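Household Chores and the Present State of Machine Labor

1 October 2022

Readers of this blog have asked on several occasions whether a machine will soon be able to clear the kitchen after dinner. The question deserves a careful reply, and I have postponed it long enough. What follows reflects my own views and does not represent the position of any employer, past or present.

I spent eleven years in plant maintenance at Gesmont, where automation was already well established when I arrived. The packing line there moved 1488 cartons in a shift with very little human attention. Every carton had the same dimensions, arrived from the same direction and left by the same chute. When a supplier changed the cardboard to a slightly softer grade, the line stopped repeatedly until Ekrem Kozan rebuilt the suction heads. The work took 3 weeks. A new employee would have adjusted to the softer cardboard before the first break.

That episode has remained my standard for judging claims about household machines. A kitchen is a place where the cardboard changes every day. A bowl may have something in it, a bottle may be lying across a plate, and a utensil may be standing in a pot with its handle in the way of everything else. A person clearing the table settles these matters without being aware of them. For a machine, each one is a separate problem of seeing, reaching, gripping and letting go.

Much of the current research is therefore conducted on a reduced version of the kitchen. Toy dishes and toy food are light, inexpensive and difficult to break, and they can be put back in disorder as many times as the work requires.

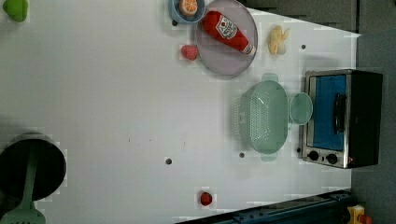
Barış Yurt, a former colleague who now advises small manufacturers, takes a more favorable view than I do. His argument is that a task need not be performed quickly in order to be useful. If a machine requires the whole night to put away the dishes, the household is asleep and loses nothing by it. I accept the point in principle. My reservation concerns the errors. A system that handles 1330 objects correctly out of 2000 may represent respectable progress in a laboratory, but it would not be tolerated for one evening in a home with real glassware.

There is also the matter of knowing when a chore is finished. On the shop floor, the end of a task is written into the procedure. At home it is a matter of custom. In my family the colander goes back on its hook and the large pot stays on the stove, and a visitor would have no means of learning this except by asking or by being corrected. I have seen very little work that treats this question seriously, although I would be glad to be directed to it.

With regard to the shop floor itself, my expectations are higher. Sorting mixed parts into bins, loading trays and feeding a press are tasks with known objects and controlled lighting. A small firm such as Coşkun, where I consulted in June, could reasonably plan for some of this work to be done by machine within the life of its present equipment. The management there asked me about sweeping and wiping down as well. I advised them to keep those duties with the staff for the time being and to review the decision when the lease on the building is renewed.

As for the dishes, I continue to wash them by hand. Correspondence on this subject is welcome through the contact page, and I will publish corrections where they are warranted.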